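Ticket 1718
Product: Masson handheld gripper kit (trial)
Opened by: Perla Galindo, Cetik
Assigned to: Declan Madigan, Zinthorpe Support
Priority: Normal (customer selected Urgent; see below)
Status: Waiting on customer

Perla Galindo wrote:

We are trialing the Masson kit and have until the end of October to tell our boss whether to buy it. Most of the time it behaves. Every so often the left gripper's track jumps sideways in the recording, as if the person holding it had been yanked off stage with a hook. Nobody was yanked. It comes back after up to 8 seconds and carries on like nothing happened.

The right gripper has never done this. We swapped people and it made no difference. Sem De Graaf, who has the steadiest hands in the building and will tell you so, got the same jump as everyone else.

Firmware is whatever came in the box. The About page says "current," and I admire its confidence.

Declan Madigan replied:

Hi Perla, thanks for the clear write-up. A few things to try, in this order:

Wipe the marker faces with a dry cloth. No spray.
Check that each cube is seated all the way down on its mount. It should click.
Run Calibrate > Pair again with both grippers switched on.
Record the same short task twice, once facing the windows and once facing away.

Also, what does the log say at the moment of the jump? It's under Session > Export > Text.

Perla Galindo replied:

Wiped. Clicked. Paired. The pairing wizard congratulated me 3 times, once per screen, and then the left track jumped in the first take.

Log at the jump:

WARN marker_id conflict, left
WARN pose hold, left
INFO pose resumed, left
INFO session healthy

I would like to speak to whoever wrote that last line.

Windows or no windows, same result. Uriel Urrutia thinks it happens more when several grippers are in use in the same room. He also thinks the coffee machine is on our network for sinister reasons, so weigh that as you like.

Declan Madigan replied:

Uriel may be on to something (about the grippers). "marker_id conflict" means the software believes it has found the same ID in two places. Can you send a couple of views of how you work, one across the room and one from overhead? Any task is fine.

Perla Galindo replied:

Attached, one of each.

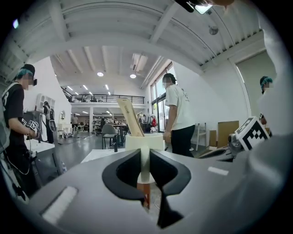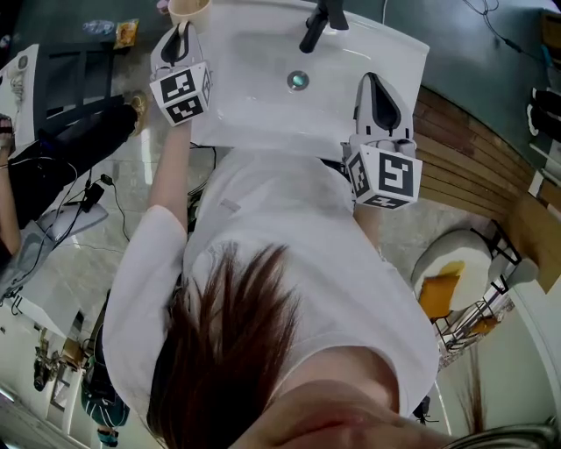 I went through the ID list while these were uploading. The Tollcombe add-on set we ordered later has a sticker inside the lid saying IDs are "unique per kit." Per kit! So the add-on left gripper and the original left gripper could both be number 2, and I'd bet lunch that they are.

Declan Madigan replied:

You'd keep your lunch. I asked Godelieve Stevens on the hardware side and she confirmed that add-on sets ship with the same default IDs as the main kit. It's in the manual, in an appendix, under "Other."

To fix it, switch off the original kit, open Devices > Advanced on the add-on set, and choose Reassign IDs. Print the new marker sheet at 100 percent (turn off "fit to page") and replace the faces on the add-on cubes. Then pair everything again, one gripper at a time.

I've filed a request to have the wizard check for duplicates before it congratulates anybody.

Perla Galindo replied:

Reassigned. Our printer has opinions about 100 percent, so the sheets are coming from the copy shop and I'll report back once they're on. Please leave the ticket open. And please don't let the system mark it "healthy" in the meantime.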